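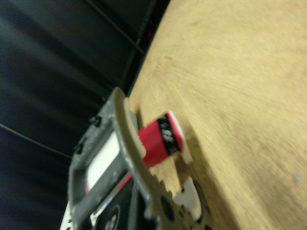
Brollevon ran its open day in January, and I went mainly to see the Parry, the two-handed tabletop robot they rent out to small shops and schools. I had read the product page and wanted to know how it does with ordinary small things, the kind that end up in a drawer. The demonstration table was plain light wood with a dark padded surface behind it. The gripper has one long beige finger that curves down and turns toothed near the end, with a white rubbery pad at the tip, and for most of the morning it was handling a small magenta-red cylinder with a black band and a white cap. The housing was scuffed and dusty. I took that as a good sign. I would sooner look at a machine that gets used than one that came out of the box for visitors.

The demonstration was led by Urs Frei, who looks after training at Brollevon. He gave a short talk and then let people come up in small groups. My group had 4 people in it and we got as much time as we wanted, which I did not expect.

What it does

The job was picking up small items from the table and putting them in a tray. The software is called Didex. You guide the arms through the job by hand a few times, Didex stores the runs, and then the robot tries it without you. Frei told us the shop wants 100 runs before it will call a job ready, and 300 if the items vary in shape. Those numbers are higher than the brochure led me to think. If you plan to rent one for a week, read that sentence again.

Guiding the arms is easier than it looks. They are stiff for the first minute and then you stop noticing. My shoulders were tired after three tries, so a full set of runs is a job for two people taking turns.

Picking things up

This was the part I came for, and it was good. The finger gives a little when it closes, so it settles around a round object and doesn't squeeze it out the side. I watched it take the same item from several angles. It missed twice while I was there. Both times it opened, backed off and went in again with no help from anyone at the table.

Flat items were worse. A plastic card stayed where it was until Frei slid it over the table edge so the gripper could get under it. He said a thinner fingertip is coming from Prititel, the company that makes the pads, but he had none to show and gave no price. I am not counting it in this review.

Speed

Slow. A person would clear the tray before the Parry had finished its second item. Frei ran it faster for one round when somebody asked, and it managed, but the arms shook at the end of each move and he turned it back down. For a classroom I don't think this matters. For packing orders it would.

Noise

Low. You could talk over it in a normal voice. The fan in the control box was louder than the arms.

The camera view

There is a camera at the wrist and a screen beside the table that shows its picture. It is useful for seeing how the pad meets the object. When the arm moves quickly the picture smears, and the table turns into a tan blur. Small lettering on an item is hard to read on the screen even when the item is right in the gripper. If you need to read labels, ask about a second camera before you sign anything.

Things I did not like

The cables. They hang behind the arms, and Frei moved one out of the way by hand more than once. A clip would fix this.

The manual. I looked through the printed copy at the front desk. The setup chapter is clear. The chapter on errors is a list of codes with one line each, and several of those lines say to call support.

Parking at the building is poor. Come early.

Would I rent one

Yes, for teaching. I would book two weeks at least, with the first one set aside for recording runs. For a shop that needs flat items handled, or anything done quickly, I would wait and see the new fingertips first. Brollevon plans another open day and takes sign-ups at the front desk or by phone. Bring your own items to try. They let us do that, and my roll of tape went into the tray on the first attempt.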